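The Willik Field Density Kit
3 min read

If you've ever stood on a freshly rolled road base with a contractor on one side, an inspector on the other, and a gauge that won't settle, you'll understand why we put so much care into the Willik. Nuvisis builds it for soil and asphalt crews who need a compaction reading while the roller is still on site, and it travels happily in the back of a pickup (we've tested that part more than we meant to!).
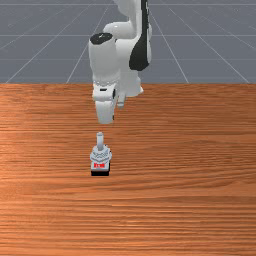 What comes in the case

You get the gauge itself, a steel base plate, the Mader drive pin, a scraper, a charger and a printed field guide that lies flat when you open it. The memory holds 3,000 readings, so most crews can get through a long paving season before they need to clear it out. A full charge takes 60 minutes, and we like to plug ours in over lunch. The complete kit is $1,938, and a spare plate and pin set is $700.

For deeper lifts, many of our customers add the Yazdani extension rod. It threads on by hand and fits every Willik sold so far, including the early ones with the green handle, which we still service and are rather fond of.

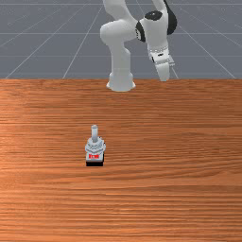

Can I use the same kit on soil and hot asphalt?
Switch the gauge to asphalt mode first and fit the heat pad that comes clipped inside the lid. Let the plate cool before you go back to soil, and take a fresh reference reading when you do.

Nuvisis Site Testing Equipment | Contact us | © Nuvisis, all rights reserved | Back to top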